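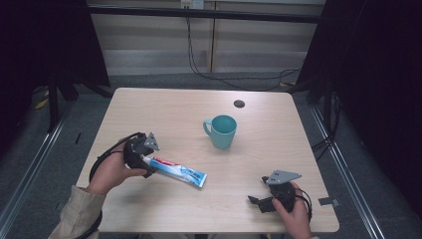
Ivars Kütt wrote in to tell me that any pair of hand-held grippers will do for bench trials and that comparing them is a waste of a Sunday. I doubt it. The Gorkance pair and the Udeo pair both claim to handle bathroom stuff, and claims are cheap.

Try a toothpaste tube first, cap end, then the crimped end. Do 9 grabs at each before you write anything down. Mugs are easier - go for the handle, then the rim.

Keep the cable off your wrist if it tugs. Mine did with the Udeo, and I blamed the jaws for 3 evenings.

Don't trust a score taken on one object. The Gorkance sheet does that.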